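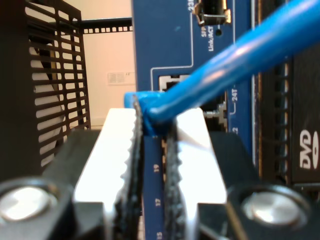 Every few months somebody writes in to tell me that the cable is dead. Wireless is fast enough, they say, and a small office that still runs copper to each desk is paying for a habit. I have heard this for long enough to be tired of it, but I am just as tired of the other side, the people who photograph their racks and talk about cabling as if it were a branch of ethics.

I looked after the wiring at Ukora for a long while, through two moves and one very bad July. We had 128 drops when I started and 129 when I left, so you can see how much the place grew. What changed in between was the advice. First we were told to color-code everything. Blue for desks, yellow for phones, red for anything you must not touch. Then the yellow ran out, somebody used blue for a phone, and from then on the colors were worse than useless - they were confidently wrong. I would take a rack full of plain blue cable and an honest list over any rainbow.

Then came the patch panels. I have nothing against a patch panel. In a building with real runs in the walls it saves the switch ports from being plugged and unplugged all day, and it gives you somewhere to put a label. But I keep seeing them sold to people with one switch and a handful of machines in the same room. Herrero quoted a friend's shop 1,086 dollars for a tidy little rack, and most of that was panel, shelf and labor. What did they get for it? A second place for every connection to go wrong.

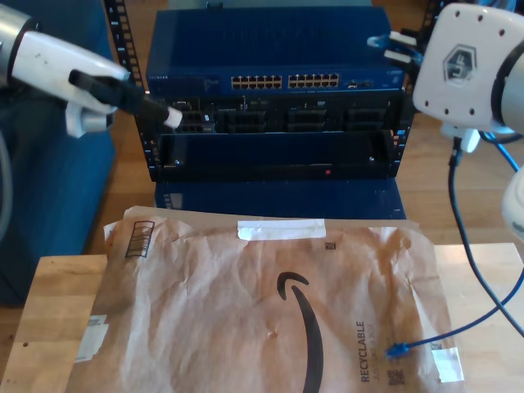

A row of open slots under a switch looks like readiness. The salesman will call it room to grow. I would ask how many of those slots will have a cable in them in three years, and I would ask for the answer in writing. Fluvon's catalog has a whole page on "future-proofing" and I have read it twice without finding out what future they mean.

The open frame I will defend. You can get your hands in from both sides, you can see which cable you are pulling, and you don't need a key that went missing in 2011. People say it gathers dust. So does a cabinet, only there you don't notice.

As for boots on connectors, the molded sort, I remain undecided. They protect the clip, I'll grant that. They also make it a misery to get a finger onto the clip when the ports on either side are full, and I have said things to a booted cable that I would not say to a person. Protasska sells them with and without, at the same price, which suggests to me that they haven't made up their minds either.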